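Flundow two-arm kit: stereo head camera or two wrist cameras?

Zhenhua Li
Posted Dec 24, 2024

We are pricing the Flundow tabletop kit (two arms, parallel grippers, one controller) for a picking task: soft toys and other small items out of a deep basket. The vendor offers either the Premitz stereo head or a pair of wrist cameras at the same price. The arms will share a table with a rim-height obstacle, so I care more about clearance than speed. Has anyone run the stereo option with a basket? Does depth hold up near the inside wall?

Shufen Song

Get the wrist cameras. Everyone does.

Boyang Cui

I have had the kit with the stereo head since July. Some notes.

Depth on the basket floor is usable. Depth on the inside wall nearest the camera is poor, as the rim hides it from one lens or both. Raising the mast by 14 cm fixed most of that for us, at the cost of resolution on small items. The stock mast does not go that high. We used a Sokol extension, which needs 2 extra clamps.

Woven wicker matches well. Plain plastic bins do not, and we get holes in the depth map on the flat sides.

Clearance: the forearm is long and comes in at a shallow angle, so the wrist housing reaches the rim before the fingers reach the floor. Set a rim keep-out zone in the controller and approach from above. Items against the side wall are the hard case. Grasp the outer item first if two are touching.

Calibration takes me one pass of 100 poses. Repeat it whenever the mast is touched. The Ulex calibration board works, although the manual lists only the vendor's own. 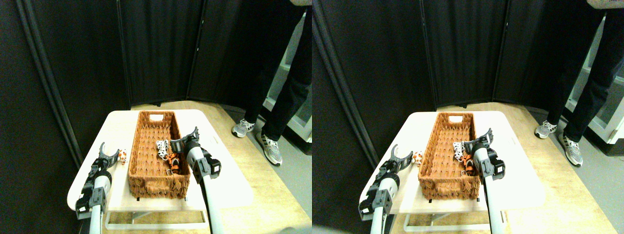

Left and right views from the stereo head. Right gripper over the basket rim, just above the spotted toy.

If your items are all smaller than the finger width, I would pay for wrist cameras too. The controller accepts both, but the second port needs its own license, so ask for that in the quote.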